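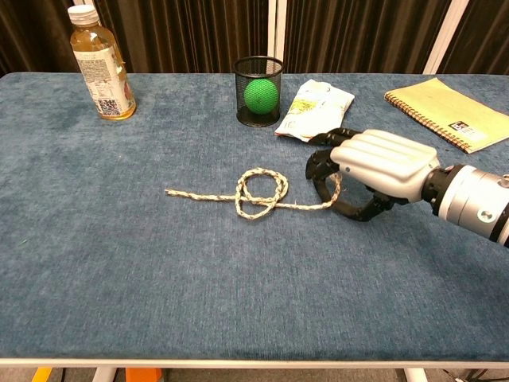 A caretaker government that cannot be dismissed is a caretaker government only on paper

Opinion
7/2/19

The legislature of Hastodska has 229 seats, and 5 parties hold all of them. After three failed votes to install a cabinet, the outgoing one remains in office under Article 3 of the transitional law, which lets ministers "conduct current business" until a successor is sworn in. The law sets no end date and does not define current business. Both omissions were noted when the text was drafted, and both were left for later.

The usual reading of the crisis is that the parties dislike each other too much to form a coalition. I think this gets the order wrong. The parties are acting sensibly under the rules they have. A party inside the caretaker cabinet keeps its ministries for as long as the talks fail. A party outside it gains little by compromising, as any deal it signs can be blocked by a quorum rule that requires two-thirds of members to be present. One bloc stays home and the session lapses. The cost of staying home is zero.

Compare Kosero, which had the same quorum rule until its last reform. There the threshold applies only to the first sitting. If that sitting fails, a second is called within five days and a simple majority of those present is enough. Boycotts still happen in Kosero, but they buy less than a week. Parties that want to influence the choice of prime minister have to turn up and bargain for it.

Critics of this model say it would allow a narrow majority to govern over the heads of the northern districts. The concern is fair. The quorum was written in after the Pekuvville accord to protect those districts, and their deputies have reason to distrust a promise that replaces a rule. But the protection they were given is too broad. It covers any vote on any cabinet, whether or not district powers are at stake. A narrower veto, limited to changes in district boundaries, policing and revenue shares, would guard the same interests without stopping the appointment of a government.

The budget is where the present arrangement does most harm. Caretaker ministers may spend one-twelfth of last year's total each month. They may not start new projects or fill senior posts. The Sârbu water works has been waiting on a signature through two finance ministers, neither of whom had clear authority to give it. The contractor has kept a small crew on site and bills for it. Salaries in the ministries are paid on time - this may explain why the capital feels less urgency than the towns downstream.

A new election is often proposed as the way out. The last two returned nearly the same chamber, under the same rules, and the stalemate resumed within a month. Without a change to the quorum, a vote in September would spend public money to measure something already known.

The order of work should be reversed. The existing chamber can amend the transitional law by ordinary majority, and the two-thirds attendance rule does not apply to amendments. It should limit caretaker terms to 90 days, list the powers that a caretaker minister holds, and adopt the second-sitting rule. Only then should it return to the question of who becomes prime minister.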